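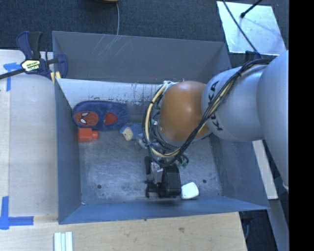
Irnby bin picking: frequently asked questions
Last updated: May

What is Irnby?
A method for picking mixed objects out of a metal bin with one arm and one gripper. Started at Holter, now run jointly with Brastell. Code name only, doesn't stand for anything.

What did you measure?
Grasp success on first try, per object, over 1932 attempts. A grasp counts if the object clears the rim and stays held for 2 seconds. Drops over the bin = fail. Drops after the rim = also fail, logged separately.

Which objects?
Set of 20. Hard plastic, plush, soft pouches, a few shiny or see-through things. Picked on purpose to annoy the depth camera. Full list is in the appendix.

Why a metal bin and not a plastic tote?
Reflections. A worn steel-colored floor throws bright patches that move when the arm moves, and most planners read those as surfaces. We wanted that in the data. If your tote is matte your numbers should come out better than ours, though we havent tested it.

How do you choose the grasp?
Wijesinghe score. Every candidate grasp gets two numbers, one for contact and one for clearance from the walls, and we take the lower of the two. Highest remaining score wins. No learning in the clearance part, plain geometry.

So what is learned?
Contact score only. Trained on 568 labeled grasps, all from this setup, none from simulation. Small, yes. More data is on the way.

Does it work near the walls?
Worse than in the center. Fingers need room and the sloped sides help less than you'd think. Objects lying flat against a low wall are the most common failure. Current fix: nudge first, then grasp. The nudge counts as part of the same attempt.

Soft items?
Better than expected, plush especially. Pouches fold and slide out if grabbed at one end. Aim for the middle third.

Transparent items?
Poor. Depth drops out, contact score is mostly guessing. Don't quote our average as if it covers these, there's a separate row in the table.

Can I run it on a different arm?
Should be ok. We use a KUKA, but the planner only outputs a gripper pose and approach direction. You will need to redo the clearance model for your own gripper and cable bundle. Do not skip the cables!! A loop hanging by the wrist takes up real space, and the first version ignored it.

Do I need to fix the bin down?
Yes. Clamp it. If it shifts, the calibration is off and everything after that is junk. Tape marks on the table are good for a quick check between runs but they dont hold anything.

How long is calibration good for?
Until somebody bumps something. We redo it every morning before the first run.

Is the data public?
Grasp labels and poses, yes. Raw depth on request, the files are big. Say which objects you want.

Contact: Irnby project desk, Holter | © Holter and Brastell | Back to top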